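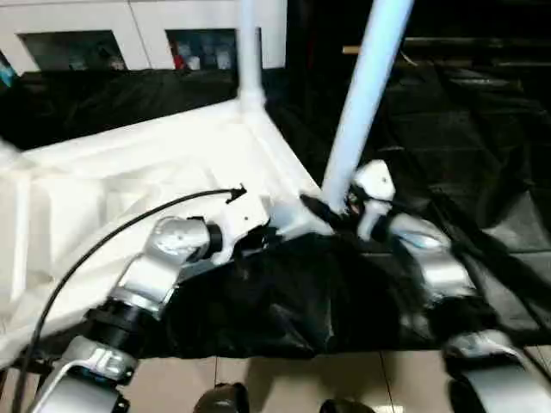 Silvana Frota wrote in to say I was being a snob about instructions, that plenty of people like a booklet with only drawings in it, and that words just get in the way. Fair. She's put up more shelves than I have.

Still going to disagree with her. Quickly, it's late.

My problem is with the wordless manual. You know the kind. Little bald guy with a screwdriver, big X over him doing it wrong, arrow, arrow, dotted line. Then a panel where eleven things happen at once and the arrow goes behind a board. Which side is the front? No idea. The little guy is smiling.

I get why firms do it. One booklet, every country, no translators. Cheap. Fine for them. But a drawing can't say "leave this loose until step 4." It can't say "this will feel wrong, keep pushing." Those are the two sentences I need most in life and they don't have a picture.

Case in point, the Womano wardrobe. Twenty pages, 80 screws, not one word past the cover. I got to page 3 and had the back panel on upside down and didn't find out till the doors. Took it all apart. Split one corner doing it, the split's still there, faces the wall now.

Compare the old Hamada bookcase my mother had. One folded sheet. Typed, bad typing too, but somebody had clearly built the thing before writing it down. "Do not tighten yet." "Ask another person to hold the top." "The short screws are for the hinges only, do not be tempted." I still think about do not be tempted. Whoever wrote that had been tempted.

That's what's gone missing, somebody on the other end who's done it. Daiane Rezende, in the same batch of mail, says she just watches videos now and skips the paper altogther. OK but then you're on your knees with a phone in one hand going back ten seconds, back ten seconds, sit through the ad. And the guy in the video has the older model with different holes.

Silvana's stronger point was about people who don't read English well, or don't read much at all. Took that one seriously. Drawings let them in and I don't want them shut out. So keep the drawings! All of them. I'm asking for a line under each one. Put it in 4 languages, put it in 20, paper's thin. Fakis does this already with their kitchen stuff and the booklet is fat and ugly and I have never once called their help line.

Demulum's line I called in January, by the way. Very nice woman. She read me the page number and asked what I saw in the drawing. I said an arrow. She said yes, she had the arrow too.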